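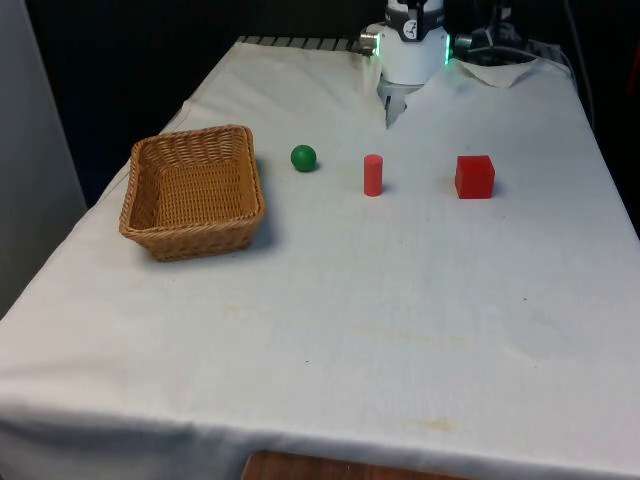 Moushumi Mollah, Press and Events, Nametti

January 2019 — FOR IMMEDIATE RELEASE

Nametti launches Tidy Basket, a first sorting and putting-away set for small children. One woven basket, a green ball, a red cylinder, a red cube. Nothing to charge, nothing to download. On sale now from the Nametti website and in 30 independent toy shops, full list on request.

The idea is old and simple. Tip it out, look at it, put it back. Ball rolls, cube doesn't, cylinder does a bit of both depending which way up it is. Suitable from age 3.

Tidy Basket was developed with Menau, the playgroup network, where an early version went out to families last June. Feedback was good, mostly — parents wanted a lower basket that small arms could reach into, so the sides came down and the rim got thicker. The red cylinder was nearly dropped at that stage. Children kept standing it up on its end so it stayed.

"We had a longer list of shapes to begin with and kept taking things out," says Mizanur Bepari, head of design at Nametti. "A plain white cloth, the basket on the left, the shapes in a row next to it. Thats the way we lay it out for parents at our demo tables and they get it straight away."

Colours are kept to two, a plain green and a plain red, both matt. The red is shared by the cube and the cylinder so children can sort by colour first and shape later, or the other way round. The basket is a shallow one with sloping sides, light brown, and goes on a shelf when playtime is over.

First run is 2,000 sets. A second run of 3,000 is booked with our packing partner Stondura and will be ready for shops in June. Trade orders through Hettiarachchi as usual, please quote Tidy Basket and not the old working title.
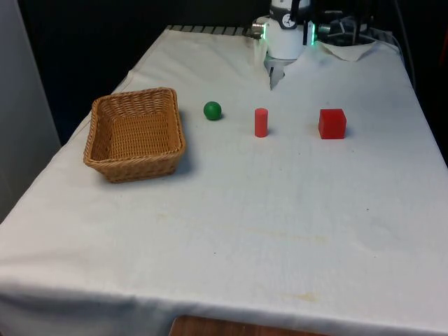
Shops wanting a demo table should get in touch soon as dates are going quickly. We bring the cloth and a set, you provide the table and a bit of floor space for the childen. Review sets available for press, limited number, first come first served.

Interviews with Mizanur Bepari by arrangement — contact Moushumi Mollah at the Nametti press office.

ENDS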